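When the gripper won't let go – kitchen and table clearing tips

Quick ones from this week, no particular order. Batteries first.
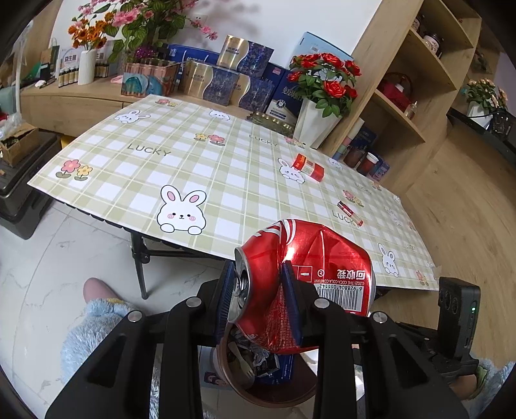
Ours stuck shut twice with something still in the pads. First time I yanked. Dont. Bent a pivot pin and lost an evening. Keerthana Acharya's way is better – power off, hold the thing low over the bin, ease the pads apart by hand, let it drop.

Crushed cans are the worst for it. A dented Coke can has creases and the ribs on the pads catch in them. Grab across the body, well clear of the pull tab end. Torn aluminum will slice a pad and a finger too.

Batteries. Never in the same bin as cans and wrappers. Not even "just for now". A loose cell against metal can short and get hot, and a bin with plastic and paper in it is a bad place for that. Clear the table of batteries by hand before you start any gripping. Tape over the ends, put them in a jar with a lid, take the jar to a battery drop-off. The one in Foltonstead takes 6 at a time, annoying but fine.

Sleeves – push them up. Fluffy robe cuffs get into the linkage, I lost a good one in November. Same for hair and cords.

Squeeze too hard? Turn the grip down, try an empty can again. Rory Baird starts at 8 on the dial and goes up one notch at a time. I was at 39, no wonder.

Sticky pads: drips of soda dry like glue and thats half of all jams here. Damp cloth, drop of dish soap, wipe along the ribs. Dry all the way before power goes back on. No spray near the pins.

Clicking noise from one side only = loose pin. Stop right there. Dont finish the table first.

Tablecloth bunching up under the pads – clip it to the edge, binder clips do it.

More on the charger smell when I've had a proper look. Unplugged till then.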